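Arm cell, bench 3 — Sandthorpe shared workshop
Pre-run inspection, with comments
Date: May 10, 2019
Checked by: Alfie Bainbridge

1. Mains lead and strain relief: PASS
Lead has been rerouted behind the bench, away from everyone's shins. Mine were the test shins.

2. Emergency stop reachable from the operator's chair: PASS, grudgingly
Reachable if you have my arms. Wants moving 8 inches toward the door. Carried over from October, when I wrote the same sentence.

3. Stop button latches and needs a twist to release: PASS

4. Controller (the Vukent) boots without a fault light: PASS
Second try. First try it showed a fault, and the manual's entry for that fault says "see supplier."

5. Enclosure panels tight, no sharp edges: PASS WITH COMMENT
Left wall panel had a burr at the bottom corner. Filed. Found it with my thumb, see first aid book.

6. Speed limit set in software: PASS
Slow mode is 100 mm/s and the config file is now read-only. Whoever had it at 125, I know it was late and you wanted to go home.

7. Gripper fingers: screws tight, contact pads stuck down: PASS
Pads are on their second lot of glue. If one peels, stop and tell me, don't use the superglue in the Tiltico tin. That is how we lost the first pair.

8. Part handling, red cylinder and green shape board: PASS WITH COMMENT
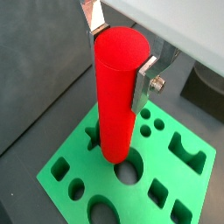
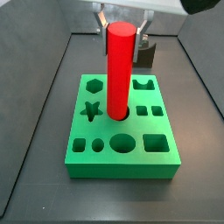 Red cylinder, green board, one gripper.

Grip force stays at the low setting. Raising it does not make the aim better, it just makes the miss louder. Board position is still set by eye — I want two corner stops screwed to the floor panel before anyone runs the full set of shapes. The star can wait. I have feelings about the star.

9. Hands clear while the arm is powered: FAIL
Two people reached in to straighten the board on the day I was writing this list. One of them was me. Power off first, every time, including for "just a nudge."

10. Cable chain free through full travel: PASS
Squeaks at the far end. A squeak is not a fault under the Nepia checklist we copied this from, so it passes.

11. Logbook filled in: FAIL
100 cycles on the counter and four lines in the book, one of which is a lunch order.

Overall: OK to run in slow mode with somebody in the chair. No unattended runs until 9 and 11 are sorted. Corner stops are on me, brackets ordered.

A.B.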